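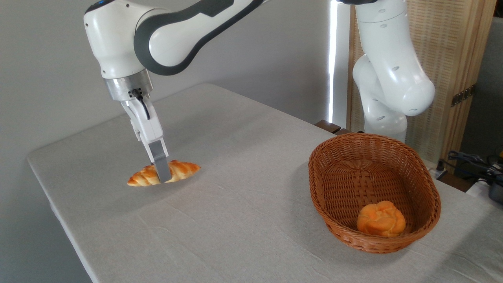 The Otura play croissant on the Betancur table cloth, pale grey.

Otura Play Croissant

A croissant that makes no crumbs, which is more than can be said for any other kind. The Otura is the best seller in our pretend bakery range and has been in the catalogue long enough that we've stopped trying to improve it.

It has the proper shape: a fat middle, rolled layers, a point at either end. The crust goes from a deep orange-brown to a creamy yellow where the dough shows between the turns. There is a slight gloss to it, as if somebody had been generous with the egg wash. Up close you wouldn't mistake it for breakfast. From the far side of a kitchen, before the first coffee of the day, we make no promises, and Gemma Pickering in our packing room has the toothmarks to show for it.

What people buy it for

Play kitchens and toy shops, mostly. After that come shop windows, café counters that would like something in the display past closing time, stage props and the odd school French lesson. Abelardo Chávez ordered a tray of them for a farce in which one gets thrown at a vicar every night, and wrote in May to say that the croissants had outlasted the vicar.

Sold singly or in a bakery tray of 8. The tray is the better value, although you will then own eight croissants and have to explain them to visitors.

Looking after it

Wipe with a damp cloth and a drop of washing-up liquid, then leave it to dry on a towel. Keep it out of the dishwasher, the oven and the toaster. We mention the toaster by name following a conversation with a customer in which neither of us came out well.

Strong sun will fade the crust over a long summer. If yours lives in a window, turn it over now and then, or accept that you are running a bakery with a pale side.

Don't store it in a real bread bin. It will be offered to guests.

The cloth

Customers ask about the cloth nearly as often as the croissant, so we now stock it. The Betancur is a light, warm grey with a fine texture, and it hangs over the front of a table without much persuading. It suits rounded corners, where stiffer cloths tend to stick out like a bad collar.

It creases. We have had letters on the subject. Iron it on a medium setting while it's still a little damp and it will lie fairly smooth until somebody leans on it. If you want a cloth that never wrinkles, we can recommend paint.

Grey was Sanne Groen's choice, over a strong objection from the rest of us, who wanted gingham. She said pastry looks better on a plain background, and she was right, and she has mentioned it since.

Ordering

Croissant, single: code 47
Croissant, tray of 8: code 47T
Betancur cloth, pale grey: code 900

Orders placed before noon go out the same day. Anything later goes out the next working day, however many exclamation marks are in the delivery notes. Returns are accepted within 7 days of arrival, unbitten.

Schools and theatres can pay by invoice. Ask for Cadi Yorath, and please say which department the croissants are for, as drama and modern languages have been known to dispute custody.

Questions we get

Is it scented?
No. We tried a buttery one and the whole stockroom was hungry by ten in the morning.

Will it stand up to being dropped?
Onto carpet or lino, yes. Onto stone steps, now and then, probably. From a bedroom window, please stop writing to us.

Is it suitable for a dog?
No. It isn't a dog toy, whatever the dog says.

Do you make a pain au chocolat?
Not yet. Jytte Norðdahl has been working on one, and so far it looks like a sofa cushion with a grudge. It will go on this page when it's ready.

Can I have one with a bite out of it?
Several theatres have asked. We don't sell one at present, though Gemma has offered hers.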